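Sutar Bench Enclosure Kit, Two-Arm
Product notes and operating rules

The Sutar kit is a front rail, corner posts, floor panel and three wall panels sized for a pair of small tabletop arms. Both arms bolt to the same rail and share one work area. Wokthorpe ships the kit flat. Arms, grippers and cameras are not included.

The rules below go with every kit. Ishbel Aitken in our applications group keeps them up to date, and they cover teleoperated work and recorded work alike. Shops that already have their own bench rules should use whichever is stricter.

Before power-up
Check both mounting plates for play. Pull each arm by the shoulder, not the wrist.
Run each arm through its reach by hand and watch the cable. It must not snag on the rail or the other arm.
Write down what is on the floor of the enclosure. Use the same item names every time.

Handling soft packaging and small goods

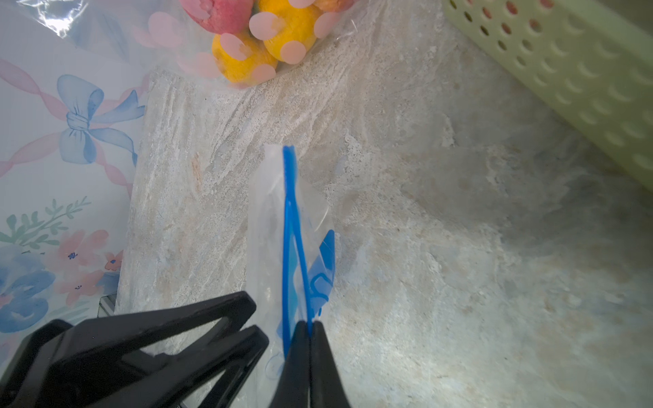
Fingertips closed on the low end of a zip-top bag.
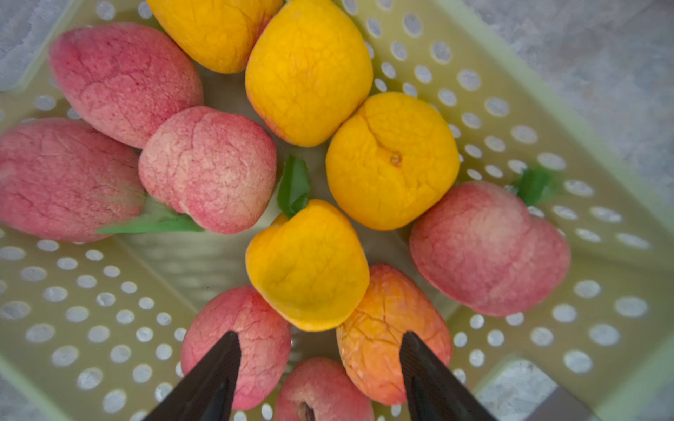
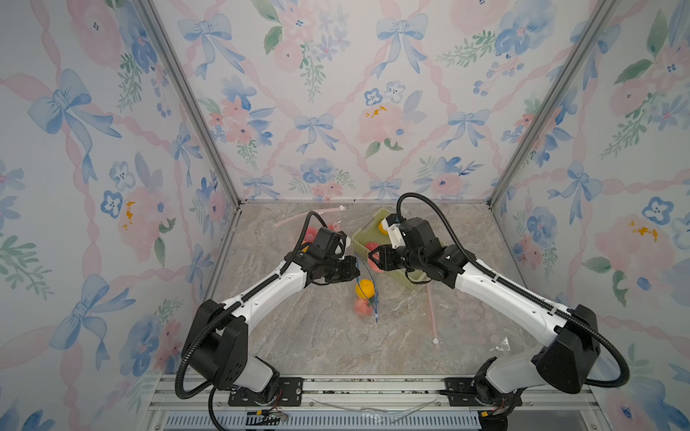 Both arms on the front rail, basket between them and to the right. 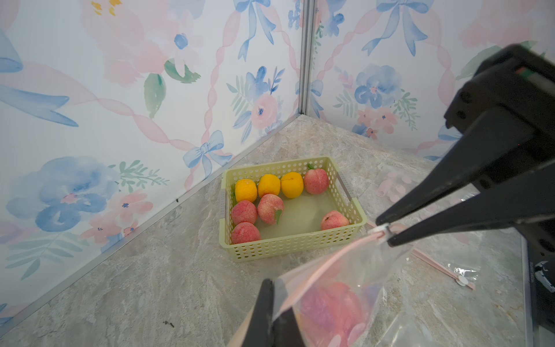
Slider pinched in one gripper, lower part of the bag held by the other.

Grip force is set for the softest item in the job. If a job mixes film bags and firm items, use the film setting for all of it. Do not change the setting in the middle of a run.

When both arms work on one item, name a holding arm and a moving arm in the job sheet. The holding arm lets go last. If the moving arm stalls, stop both.

Hands stay behind the front rail while either arm is live. To clear a dropped item, press stop, wait for both status lines to read idle, then reach in. Two people at a bench means one of them has the stop button and does nothing else.

Care
Wipe the floor panel with a damp cloth. Solvents lift the pattern. Wall panels slide out of the corner posts and can be swapped for a different print. Keep a note of which print was up, as vision models trained against one wall may do worse against another.
Recheck the rail bolts every 2000 cycles. A loose bolt shows up first as drift in the wrist view.

Ordering
Part 994: complete kit
Part 994-W: wall panels only, set of three
Saarinen plates fit the rail without an adapter. Prultonance plates need the 5 mm spacer, sold in packs of 2.
Kits ordered before May have the older rail end caps. Send us the kit number and we will mail the new ones.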